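Chapter 7
Climbing Gourds and Their Relatives

In this chapter
7.1 The gourd family in the home garden
7.2 Choosing and preparing the site
7.3 Raising seedlings
7.4 Supports and training
7.5 Flowering and hand pollination
7.6 Pests and diseases
Review and field tasks

Key terms: cucurbit, tendril, lateral, staminate flower, pistillate flower, hardening off

7.1 The gourd family in the home garden

Cucumbers, pumpkins, zucchini, melons, luffa and bitter melon all belong to one plant family, the Cucurbitaceae. Gardeners usually call them cucurbits. Most are annuals or are grown as annuals, and nearly all are killed by frost. They grow fast once the soil is warm and sulk badly when it is cold.

In Chapter 6 we looked at bush crops that hold themselves up. Most of the plants in this chapter do not. They either run along the ground or climb by tendrils, which are thin coiling stems that wrap around whatever they touch. A climbing plant takes up less of the bed, and its fruit stays clean and is easier to find at picking time.

Bitter melon is used as the main example. It is a true climber, it needs a support from an early age, and it is picked green, well before the fruit is ripe. A student who can grow it well will have little trouble with climbing cucumbers. 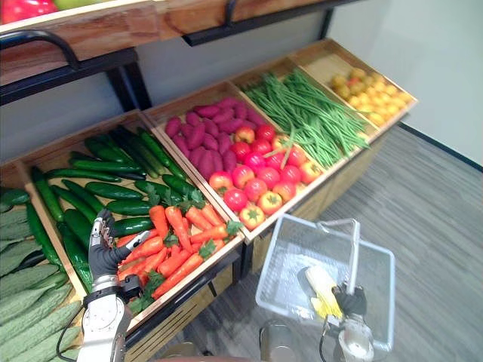
Figure 7.1 Bitter melons, with their bumpy, ridged skins, sold alongside other fresh produce.

The fruit is ready when it is full sized but still firm and green. Left on the vine it turns yellow or orange and goes soft, and the end splits open to show seeds in a red coating. Fruit at that stage is no use for the kitchen but can be kept for seed. Pick every two or three days during the warm months. A vine carrying old fruit will set fewer new ones.

7.2 Choosing and preparing the site

Choose the warmest, sunniest spot you have, out of strong wind. A north-facing wall or fence is good in southern Australia, and the stored heat of brickwork can add weeks to the season in cool districts. Avoid ground that grew any other cucurbit last year.

The soil should drain freely and hold plenty of organic matter. Dig in compost to a depth of 200 mm at least two weeks before planting. On heavy clay, build the row into a low mound. Slightly acid to neutral soil is best, and a cheap test kit is accurate enough to tell you whether lime is needed. Go easy on high-nitrogen fertiliser. Too much of it gives a wall of leaves and few flowers.

At the Denside teaching garden, Vesna Nedeljković planted the same batch of seedlings into two beds, one against a brick wall and one in the open. The open bed was slower from the start and its first fruit came three weeks behind. Her planting notes are set out in Table 7.2 and are used again in the field tasks.

7.3 Raising seedlings

Bitter melon seed has a hard coat. Rub each seed lightly with sandpaper or nick the edge with nail clippers, then soak it overnight in lukewarm water. Sow in small pots, two seeds to a pot, 20 mm deep and lying flat. Keep the pots between 25 and 30 degrees. A shelf above a hot water system will do if you have no heat mat.
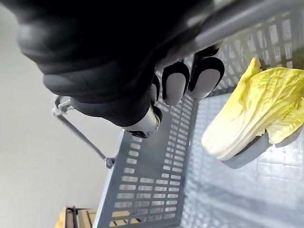

Seedlings should come up within two weeks. Snip off the weaker one at soil level; pulling it out disturbs the roots of the one you want to keep. Cucurbits dislike having their roots handled at any stage, so use pots that can be planted whole, or slide the root ball out in one piece.

Before planting out, seedlings must be hardened off. Stand them outside in a sheltered place for a few hours on the first day, and lengthen the time over a week. Bring them in at night. Plant out when nights stay above 15 degrees, which in much of Victoria means November and in the north can be a good deal earlier. Space the plants 800 mm apart along the support.

Water in well after planting, then mulch, keeping the mulch clear of the stems. Young plants may stand still for a week or so before they begin to climb. Do not feed them during this time.

Grower's note
Stavros Popescu grows for the market at Cemside and puts his trellis up before the seedlings go in. "I used to do it after. You put a stake through the roots every time, and then you wonder why that plant's behind the rest."

The next section deals with the kinds of support in common use, the spacing of wires and netting, and when to pinch out the growing tip.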